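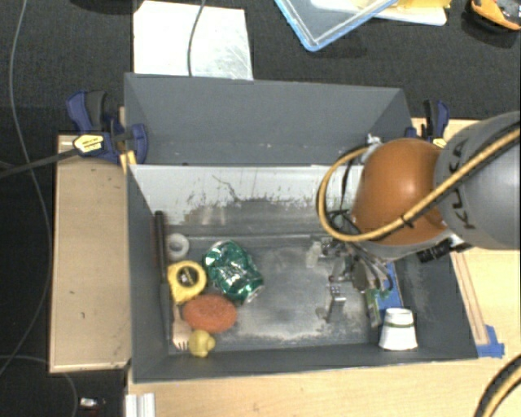
Wing-sze Fang escreveu-me que ninguém com juízo gasta uma tarde inteira a lixar um banco de cozinha que custou 17 euros, e que o risco na madeira era a melhor parte do banco. Respondeu assim, em duas linhas, ao texto que publiquei em março sobre restauro de móveis, e desde então não consigo pensar noutra coisa. Tinha razão quanto ao risco. Quanto à tarde ainda discuto!

O banco era da minha avó, ou melhor, era da cozinha dela, onde as coisas não tinham propriamente dono. Tinha um sulco fundo de um lado, feito por uma faca ou por um patim, conforme quem conta. Eu lixei-o. Ficou liso, claro, bonito, e durante uma semana passei a mão pelo tampo cada vez que entrava na cozinha. Depois comecei a sentir falta do sulco, que era onde eu encostava a unha do polegar enquanto esperava pelo café.

Quero defender aqui as coisas gastas. As de uso, as de todos os dias: o degrau cavado a meio, o cabo da colher de pau que já só serve a uma mão, a mala com os cantos roídos. As antiguidades têm quem as defenda, têm leilões e revistas. O alguidar da roupa não tem ninguém, e o alguidar da roupa é uma maravilha.

Comecei a reparar nisto a sério quando me mudei para o prédio onde vivo, que tem 188 degraus da rua até ao sótão (contei-os porque tive de carregar uma máquina de costura até lá acima, e contar ajudava). Os primeiros lanços estão gastos do lado do corrimão, porque é por ali que se sobe com sacos. A partir do terceiro andar o desgaste passa para o meio. Acho isto extraordinário. Há gente que paga para ver pinturas e eu pago renda para ver degraus, e saio-me muito bem do negócio.

Na altura trabalhava na Illesetti, uma loja de malas e artigos de couro que também fazia consertos. Recebíamos malas com 40 anos de viagem e os clientes dividiam-se em dois grupos. Uns queriam a mala a funcionar. Outros queriam a mala nova, e a esses era preciso explicar, com muita calma, que a mala nova existia, estava na montra e custava 155 euros. Quase todos olhavam para a montra, olhavam para a mala velha e mandavam arranjar só o fecho. Gostava imenso desse momento, da maneira como a mão voltava à pega antiga antes de a pessoa ter decidido fosse o que fosse.

Foi lá que aprendi a separar duas coisas que se confundem muito: o gasto e o estragado. Uma costura aberta está estragada, arranja-se. Um canto escurecido está gasto, deixa-se em paz, quando muito leva um pouco de graxa. Parece simples e dá discussões intermináveis, porque a fronteira muda de pessoa para pessoa. A minha irmã deita fora uma chávena com uma lasca no rebordo (e faz bem, corta-se o lábio). Eu passo-a para a secretária e ponho-lhe lápis dentro. Temos as duas o mesmo serviço, dividido a meio, e o meu dura mais.

Dir-me-ão que isto é romantismo de quem pode escolher. É uma objeção séria e não quero passar por ela a correr. Quem cresceu com os sapatos do irmão mais velho não tem obrigação nenhuma de achar graça a uma sola gasta, e há qualquer coisa de desagradável nas lojas que vendem calças já rasgadas ou mesas com buracos de caruncho feitos à broca. A Bonda, onde comprei uns cortinados há uns anos, tinha um catálogo inteiro de móveis "com história", todos com a mesma história, riscada no mesmo sítio. Uma cómoda dessas ia aos 200 euros acima da versão lisa! Pagar para que nos risquem a cómoda parece-me uma pressa um bocado triste. O risco chega sozinho, é só ter a cómoda e uma criança, ou um gato, ou uma mudança de casa no inverno.

E depois há a questão do que se compra novo já a pensar no que vai ser velho. Aqui sou capaz de falar horas. Há materiais que envelhecem bem e outros que só se degradam: a madeira maciça escurece, o latão embacia e fica lindo, o linho amolece de lavagem em lavagem até parecer outra fibra. Já o folheado levanta na ponta e não há volta a dar-lhe. Quando entro na Zaidi, que é a drogaria da minha rua e vende de tudo, desde escovas a tachos, a minha pergunta é sempre a mesma: como é que isto fica daqui a dez anos? O senhor do balcão já se habituou. Às vezes vai lá dentro buscar o seu próprio tacho para me mostrar.

Voltei a escrever à Wing-sze Fang, claro. Contei-lhe da unha do polegar. Ela respondeu que esperasse, que o banco era de pinho, e que o pinho perdoa pouco e marca depressa. Gostei tanto da frase que a copiei para a porta do frigorífico, ao lado do horário da lavandaria e de um papel com as medidas da janela da sala que já não me serve para nada e que também não tiro.

O banco tem agora uma mancha redonda, de uma caneca, e uma mossa pequena na perna da frente, do aspirador. Ando a resistir à tentação de o ajudar. Puxo-o para a janela de manhã, sento-me, encosto o polegar ao sítio onde estava o sulco, e o café sobe.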